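Friday at the Marras open house

So I finally made it to the Marras open house on Friday, after skipping it two years running. It's 39 miles from my place and the parking lot was already packed when I pulled in (bring quarters for the meter on the street side, you'll thank me!).

The front room is all Altex bolts, shelved by color, and I could have stayed there all morning. But the part I'd come for was the folding room in back -- long quiet tables, good light, and cloth everywhere. I'm a sucker for a plain blue, and I got stuck at the first table for ages.

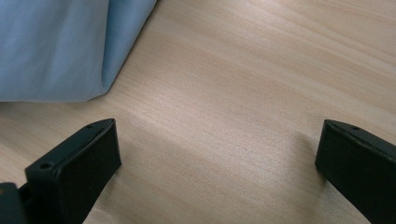
Light blue fabric on one of the wood tables in the folding room.

I asked about the tables, naturally, because I've been wanting a pale wood one for my sewing corner forever. They came from Gemar, and the bench number on mine was 3782, which I wrote on my hand like a kid. No idea yet what one costs. I also got a quick lesson in folding shirt-weight cotton so the crease doesn't set, and mine came out lopsided both times.

Lunch was a sandwich from the cart outside, a little dry. On the way out I spent $20 in the remnant bin, mostly on stripes, and they're already in the wash.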